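こんにちは、九月号です。暑さが引いてきたのに汗の話から入るのもどうかと思うのですが、今月は通っているジムの「熱」の話を書かせてください。

うちの近所のプール付きスポーツ施設、Bedby(ベドビー)が改修を終えて再開したのは先月号でちらっと書きました。更衣室がきれいになったとか、ロッカーの鍵がやっと回りやすくなったとか、そういう話はもういいとして(でも本当に回りやすいんです!)、今回いちばん変わったのは地下の機械室のほうです。シャワーの排水から熱を拾って、プールの水を温めるのに回す仕組みが入りました。

わたし、最初に聞いたときは「排水を使うの?」とちょっと引いたんです。同じことを思った人は多かったらしく、受付に質問がずいぶん来たとか。でも混ざるわけではなくて、あいだに金属の板が何枚も入っていて、熱だけがとなりの水に移る。お風呂の残り湯に浸けたペットボトルがぬるくなるのと同じ理屈だと言われて、やっと腑に落ちました。

説明してくれたのは設備担当のラウィリ・マッジウェイさん(Rawiri Mudgway)。朝の六時台、水泳組がまだ眠そうな顔で準備体操をしている横を抜けて、階段を下りて見せてもらいました。装置はStullonという会社のもので、大きさは業務用の冷蔵庫を横に倒したくらい。もっと轟音がするのかと身構えていたのに、上のスピンクラスの音楽のほうがよほどうるさい。低音が天井からどんどん降ってきます。

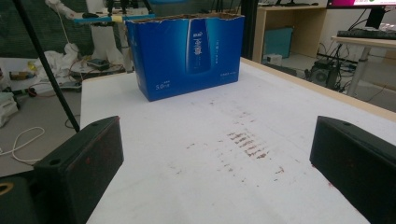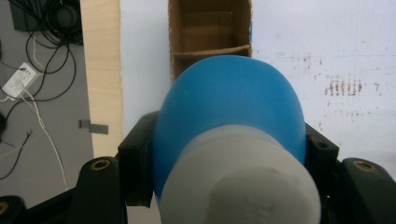

マッジウェイさんによると、シャワーを浴びる人がいちばん多いのは夜の七時から八時のあいだで、逆に熱がいちばん欲しいのは明け方、プールのカバーを外す前なんだそうです。つまり時間がずれている。そこで間に2,062リットルのタンクを置いて、夜にためた分を朝に使う。シャワーの排水はだいたい体温に近い温度で流れていくのに、今まではそのまま下水へ一直線だったわけで、そう聞くと何だか急に惜しくなります。

で、どのくらい違うのか。再開してからの最初の一か月で、プールの加温に使うガスは改修前の同じ月より24パーセント減ったとのこと。改修のときに天井の断熱もやり直しているので、全部がこの装置の手柄とは言えないと、そこは何度も念を押されました。冬を越してみないと分からないそうです。正直な人だなあと思います。

会員のほうの反応はというと、これがなかなか面白くて。掲示板に「本日シャワーから回収した熱」という数字が貼り出されるようになり、わたしが見た日は706キロワット時でした。これを見て水泳組のひとりが「じゃあ長く浴びたほうが貢献できるのか」と言い出したんですが、もちろん違います。お湯を沸かすのにもガスを使うので、短く浴びてもらうのがいちばん助かるそうです。翌週には数字の下に、手書きで「長湯は節約になりません」と書き足されていました。

水温も気になりますよね。改修前は朝いちばんが冷たくて、わたしなんかは足先を入れてから五分くらい世間話でごまかしていたのですが、今は入ってすぐ泳ぎ出せます。ただし競泳をやっている人たちにはちょっとぬるいらしく、一度下げてほしいという要望も出ているとか。こればかりは装置ではどうにもならない話で、今のところ朝八時までは低め、子どもの教室が始まる前に上げる、という案を試しています。

川向こうのBolgerのアイススケート場でも、製氷機から出る熱を更衣室の暖房に回せないか検討中だと聞きました。あそこの更衣室は本当に寒くて、靴ひもを結ぶ指が動かなくなるので、個人的には全力で応援しています。

最後にお知らせをひとつ。機械室の見学会が今月もう一回あります。定員は38人で、何組かに分かれて下ります。階段が急なのでサンダルは不可、運動靴でどうぞ。申し込みは受付の用紙か、会員アプリのOllowから。プールサイドから直接来る人は、必ず体を拭いて着替えてからお願いします。前回、水着のまま下りようとして階段の上で止められたのは、わたしです。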